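# The Year-Round War on the Medicine Cabinet

Every March, the advice comes back. Magazines run it, pharmacies tape it up beside the register, and the companies that sell plastic bins put it in their emails. Go through your medicine cabinet. Throw out what's old. Buy something to put the rest in.

I have followed this advice more often than I care to admit, and my cabinet has never stayed improved for longer than a cold. So when a mail-order outfit called Ovmont started advertising a "home pharmacy reset" in my part of the country, I was curious in the way you're curious about a neighbor's diet. The reset costs $25 a month. For that you get a set of labeled trays, an app that nags you when something is near its date, and replacements sent to your door before you've asked for them.

Read that last part again. The service that promises to rid you of things you don't use works by mailing you more of them.

## A drawer in Tancombe

Tancombe is a small town with one pharmacy, Tyagi, on a corner that floods when the storm drains clog. It has been there long enough that the sign still advertises film developing. When I told the woman at the counter that I was writing about expired medicine, she laughed and pointed at a bin by the door, which had a slot in the top and was full to the slot.

People bring it in by the grocery bag, she told me. There are cough drops fused into a single brick, ointments for pets that have died, and the second half of every course of antibiotics the doctor said to finish. Some customers apologize when they drop it off, as if they'd been caught at something.

I asked what she thought of the spring campaign to get everyone sorting. She shrugged. The bin fills up in the fall too, she said, when the college kids leave home and their parents finally look in the bathroom.

That matched what I heard from nearly everyone. The big clear-out happens when somebody moves, or somebody dies, or the shelf falls off the wall. The calendar has little to do with it. I talked to a man who had cleaned out his mother's house in Sesthorpe and found aspirin in every room, including the garage. She wasn't confused, and she wasn't ill. She had bad knees and didn't like the stairs.

An organizing consultant would look at that house and see a mess. I think she had worked out a better system than the one in the catalog.

## What the trays are for

I signed up for Ovmont's trial anyway. The trays arrived in a box big enough for a toaster oven. There were labels for "Pain," "Stomach," "Skin," "Sleep" and "Kids," plus a few blank ones for the free thinkers. The app asked me to scan everything I owned, and it took most of an evening, largely on account of a tube of something whose bar code had rubbed away.

The trouble started with the categories. Is an antihistamine that makes you drowsy a Sleep or a Skin? Where do eye drops go? A thermometer? I put the bandages under "Skin" and then couldn't find them two days later with a bleeding thumb, because some older and wiser part of my brain went straight to the kitchen drawer where they had always been.

The trays also want you to get rid of the outer boxes. This is standard advice among organizers, who dislike cardboard the way gardeners dislike slugs. Take the blister sheets out, they say, stand them in a row, and see how much room you've saved.

You do save room. You also throw away the leaflet, the full dosing table, the warnings about what not to take with it, and quite often the date in a size anyone over forty can read. When I put this to Ovmont, a spokesperson replied by email that all the product information is "one tap away." I'd like to see that tap made at 3 a.m. with a feverish child on one arm and the phone charging in another room.

The pharmacist at Tyagi was blunter about it. She wants people to keep the box. If you call her up with a question, the first thing she'll ask you to do is read it to her, and it's remarkable how often the caller is holding a bare strip of foil with half the name torn off.

So I went back to cardboard. I took the trays out, got a carton from the recycling, and put the medicine into it still in its boxes. It isn't handsome. It would never make the catalog. 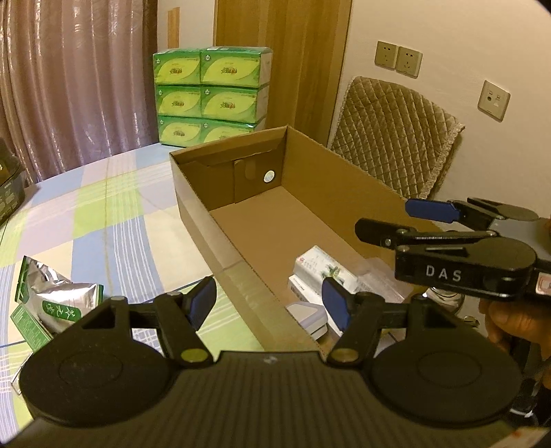
## The date on the end flap

The app's favorite subject was expiration. It sent me a red alert for a bottle of antacid with a month to go, and then another one, and then an offer.

I'm wary of anyone who makes money from a deadline. But I'm also wary of the opposite camp, the people who will tell you over dinner that the dates are a racket and they've been taking the same painkillers since the last century. The plain version seems to be that the date marks how long the maker will stand behind the product, stored the way the label says. Some medicines hold up past it reasonably well. Others don't, and for a few of them, the kind people rely on in an emergency, it would be foolish to gamble. The ordinary shopper has no good way of telling which is which, so the pharmacist's advice is dull: go by the date, and ask if you're unsure.

What the dull advice leaves out is storage. Most of us keep our pills in the one room of the house that fills with steam every morning. It's called a medicine cabinet, so we put the medicine in it. You can be as strict as you like about dates and still be keeping your tablets in a sauna.

Ovmont's instructions had a good deal to say about dates. They had one line about heat and damp, near the end, below the part about referring a friend.

## A count in Sesthorpe

Sesthorpe, the next town over from Tancombe, tried something a bit different last year. The library there set up a drop-off table and asked people to fill in a card saying what they were giving up and why they'd had it. The library got 704 cards back. I spent an afternoon with copies of them, and they are the best reading I've done in months.

The reasons had almost nothing to do with disorder. People had bought a second bottle while traveling because the first was at home. They'd bought a big bottle because it was cheaper than the small one. They'd been prescribed something that made them dizzy and stopped. One card said only, "Husband's." Another said the writer had kept a cream for 20 years because it was the only thing that had ever worked on her hands, and then she'd retired from the job that hurt them.

There is nothing on those cards that a tray would have fixed. The person with the big bottle was answering to a price. The person who got dizzy could have used a smaller first supply. I'd guess that a good share of what ends up in the bin at Tyagi was surplus on the day it was sold, and no one in the selling line has much reason to mind.

It's fair to point out that cards filled in at a library by the kind of people who go to library drop-off tables won't tell you about everybody. Sesthorpe has some 2,000 households and plenty of them never heard about it. I still trust the cards more than I trust the app, which never once asked me why I had anything.

## What I'd tell a friend

I canceled Ovmont before the second month. It took two emails and a phone call, and the trays were mine to keep. They now hold screws, and they're very good at it.

As for the medicine, I've settled on habits too boring to sell. It lives in a carton on a high shelf in the hall closet, away from the shower and well out of reach of visiting children. Everything stays in its own box with its own leaflet. I buy the small size even when the big one is a better deal — this still hurts, every time. When I open the carton to get something, I look at whatever is next to it, and if that's past its date it goes in my coat pocket and eventually to the bin on the corner in Tancombe.

The "eventually" is the weak point. There has been a packet of travel sickness tablets in that pocket since I began working on this article, and I've walked past Tyagi with it more times than I'd like to report to the woman at the counter.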